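Operating Systems for Everybody Else
Handout for unit 5: File systems, snapshots and why your disk is never as empty as you think
By Hina Sandhu, November

Hi all! These are my notes from the afternoon session, cleaned up a bit and with the bits I rushed through put back in. Bring your laptop next time, and please have some free space on it (more on that below, it's sort of the whole topic).

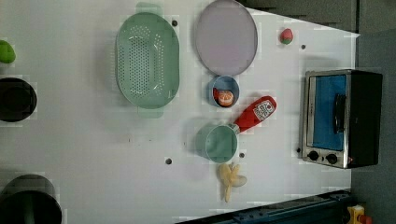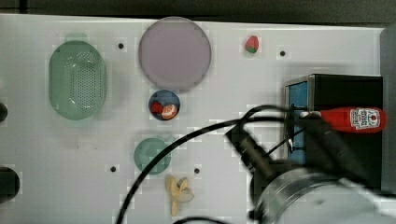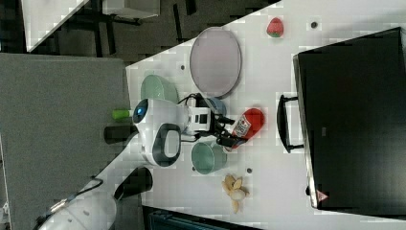

COURSE NOTES > STORAGE

Let's pick up where we left off, with the question Bhupendra asked at the end: if I delete a 300 MB video, why doesn't my free space go up by 300 MB?

I love this question. The short version is that "delete" is a very loose word. When you delete a file, the system takes its name out of a directory. The blocks that held the video go back on the free list only if no other thing still points at them. On an older, simpler file system there was usually just the one pointer, so the space came back right away. On a modern one there can be several, and you may not have made any of them yourself.

Copy-on-write, the slow version

Say you have a file made of three blocks: A, B and C. You open it, change something in the middle, and save. An old-style file system goes and writes the new data right over B. If the power dies halfway through, you have half of the old B and half of the new one, and that's a bad afternoon.

A copy-on-write system writes the new data somewhere else, call it B2, and then updates the map so that the file is A, B2, C. Only after the map is safely written does the old B become garbage. If the power dies before the map changes, you still have the old file, complete. You lose the edit but you keep the file, and I'll take that trade every single time.

(Somebody asked if this makes the disk "fill up with old Bs." It doesn't, normally. The old blocks get reused. Hold that thought for snapshots, though.)

Snapshots

Once you have copy-on-write, snapshots are very nearly free. A snapshot just says: keep this version of the map, and don't recycle anything it points to. That's it! Taking one is close to instant, even on a huge volume, and at first it uses hardly any space.

The cost shows up later. Every time you change or delete something, the old blocks have to hang around for the snapshot. So here is what happened on my own machine, the one I call Stilldale. I had 34 GB free. I threw away a pile of old recordings, emptied the trash, felt very virtuous, and looked again. 34 GB free. The blocks were all still held by a snapshot that my backup program had taken that morning. Once the snapshot was removed, the space came back.

So, Bhupendra, there's your answer: your video is probably still sitting in a snapshot.

Clones

A clone is the same trick for one file. You duplicate a 900 MB project, and the copy appears right away, because all the system did was write a second map pointing at the same blocks. The two only start to differ when you edit one of them. Two things to watch:

- Adding up file sizes will give you a bigger number than what's on the disk. Both files say 900 MB. Together they may use 900 MB.
- A clone is not a backup. If the blocks underneath go bad, both files go bad together. Please, please write this one down.

Checksums (quickly)

Some file systems store a checksum for every block of your data. Some only do it for their own bookkeeping, meaning the maps and directories. With the first kind, a damaged photo gets noticed when you read it. With the second kind, you'll find out when you open the photo and the bottom half is gray. Check which kind you have before you trust it with anything you care about. And remember that noticing is one thing and repairing is another; to repair a block you need a second good copy from somewhere.

Lab: the Duvby volume

The practice disk image is called Duvby and it's in the shared folder. It holds 474 files and two snapshots. Work in pairs if you like.

1. Mount it and write down the free space.
2. Delete the folder named Gilchrist. Write down the free space again.
3. List the snapshots and work out which one is holding on to the folder.
4. Get one file back out of the snapshot, any file.
5. Remove that snapshot and check the free space a third time.

If step 5 gives you the same number as step 2, look at the other snapshot before you email me. Rhys and Þórarinn both ran into this last time, and they were on the right track, they just stopped one snapshot too early.

Reading for next time: the chapter on journaling, up to the part about recovery. You can skip the section on tape. I like the section on tape, but you can skip it.

Next unit is encryption at the volume level, and what happens to all of the above when you lose the key.

Questions about the notes or the lab: use the Prurnow course page contact form | © Hina Sandhu | Back to top

This site uses cookies to remember your login. Accept | Settings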